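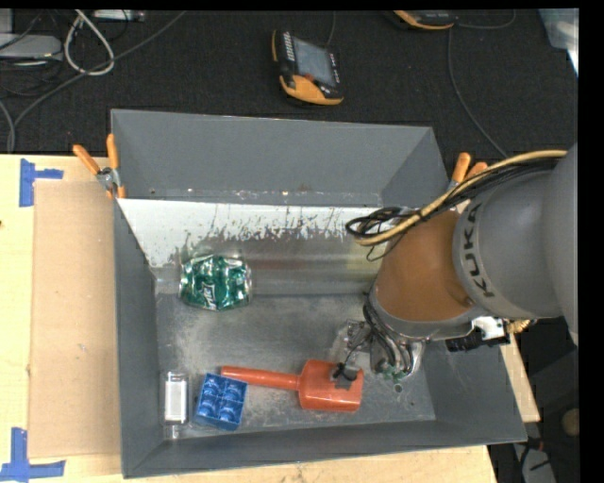 Gray bin, green bottle, blue block etc.

Workshop > Notebooks > Stavalau Park > Clock tower

August, first entry after the rain week

Clock tower figures again. Noon chime ran late, the knight came out after the bell had stopped. Families standing there with phones up and nothing happening. Front gate radioed twice.

Went up at 6:40 before open. Track is fine. Knight cart fine. Queen cart drags on the curve by the window, same spot as last summer, you can feel it by hand. Cleaned the rail, dragged less. Didn't grease it, Safta wants it dry until she's seen the wheels.

Timing: door opens, then the cart waits on the door switch. Switch is slow to make. Pushed it in with a finger and the cart went right away, so not the Rekora box. Tried that 12 times, good every time. Left to itself it hung 3 times out of the next 12. Bent the arm on the switch a hair, ran it again, no hangs. Don't trust it. Ordering two new switches anyway.

NB the drawing in the binder shows the door switch on the left. It's on the right. Has been on the right since Kettunen did the repaint. Somebody pls fix the drawing, I wrote it on in pencil.

Music: Cyril brought over the new chime file, the one with the Iltmont choir at the end. Starts too quiet. From the bridge you get fountain and thats it. From the bakery side it's ok. Turned the tower horns up two notches, bakery then complained. Back down one. Want to try aiming the left horn lower insted, needs the lift, lift is at the log flume til Thurs or whenever they finish.

Added 700 ms before the second bell so the queen clears the door. Looks better from the ground, she doesn't get swallowed by it anymore. Write this down in the show sheet too!! last time the number only lived in the box and we lost it.

Paint on knight's shield flaking along the bottom. Not today.

To do
- switches, order + fit
- queen wheels, Safta
- horn, with lift
- show sheet
- ask gate if they'll stop telling guests "12 sharp"

Noon run: on time. 2 pm run: on time, slight wobble queen. Didn't stay for the evening one.

Last updated: August, 5:15 pm

Comments (3)

Safta Nistor: Wheels are flat on one side, both fronts. Taking the queen down after close. Leave the rail dry please.

Cyril Hartley: can redo the file louder at the start if the horn doesn't help. Which bell is the second bell, the low one?

Safta Nistor: The low one, yes.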